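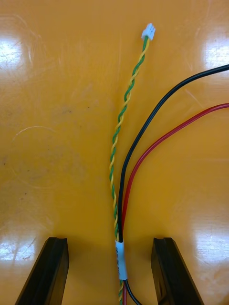

I have my doubts about any harness sold as "tidy". The Zoner people charge 30 dollars for theirs, and the colour coding seems to be most of what you pay for. Ona Mockus swears by them. I'd sooner twist my own and keep the change.
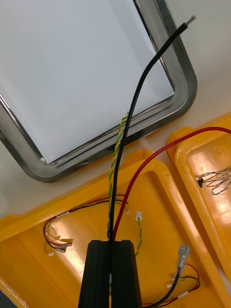
Black, red and the twisted pair, near the yellow trays.

My other gripe is labels. A sleeve is fine until you want to move a wire through it, and then you're cutting it off with nail scissors. 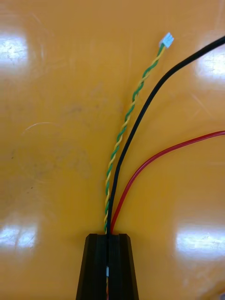
Telmont, June 5, 2024

Still not convinced by little white plugs either. Sepp wants 6 more of them for the shed. We'll see.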